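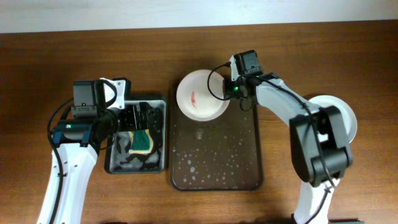 Sponge in the small tray, plate in the large one, on a wooden tabletop.

Washing Plates at a Table with Two Trays

This method is for rooms without a sink, or with a sink too small to work in. It uses one small tray for the sponge, one large tray for the plate, and a jug of clean water. It suits flat plates and saucers. Bowls and pans hold too much water and should be carried to a proper sink.

What you need

Small tray with a rim
Large tray with a rim, big enough to leave clear space around the plate
Two-sided sponge (soft side and scrubbing side)
Dish soap
Jug holding 1000 ml of warm water
Rack or folded towel
Dry cloth for the table

Tray sizes are not critical. The large tray must hold the water from several plates without overflowing. A raised rim of 16 mm is enough for most jobs if the tray is emptied on time. A dark tray shows suds and drops clearly, which helps when checking whether it has been rinsed.

Setting up

1. Wipe the tabletop and dry it. Trays slide on a wet surface.

2. Put the trays side by side, with the large one directly in front of you. The small tray goes on the side of the hand that holds the sponge. The picture has it on the left. Swap the layout if you wash with your right hand.

3. Wet the sponge, squeeze it out and add a small amount of soap to the soft side. Place it in the small tray.

4. Keep the jug and the rack off to the other side, within reach.

Washing

1. Scrape leftovers into the trash before the plate goes into the tray. Sauce can stay on.

2. Lay the plate in the large tray, face up. It may rest toward one corner, but the whole plate should be inside the rim.

3. Pour a little water over the plate, 100 ml at most. Tip it so the water crosses the stain and runs off into the tray.

4. Hold the plate near its rim with your free hand. Press down lightly. A plate that is not held will turn under the sponge.

5. Wipe with the soft side first, from the center outward. For tomato sauce, make short strokes along the length of the streak, then go over the area in circles. Wiping across a thick streak spreads it over clean parts of the plate.

6. Use the scrubbing side on dried food only. Avoid it on painted patterns and on soft plastic.

7. Wipe the rim, turn the plate over and wipe the back. The foot ring collects grease from the tray.

8. Return the sponge to the small tray. Do not leave it in the large one, where it takes up dirty water.

9. Lift the plate, hold it at an angle over the large tray and rinse both sides from the jug. Set it on the rack.

Emptying the tray

Empty the large tray when the water reaches half the height of the rim. With careful pouring this comes at almost 700 ml in a tray of medium size. Carry it level, with both hands, and pour from a corner.

Red or orange film

Tomato sauce can leave an orange film on plastic plates. Put a drop of soap directly on the mark, wait a few minutes and wipe again with the soft side. Rinse the sponge afterward or the color will carry over to the next plate.

Finishing

Rinse both trays and stand them on edge to dry. Squeeze out the sponge and store it upright. Dry the tabletop last, including the area the trays covered. Water left standing on wood can mark the finish.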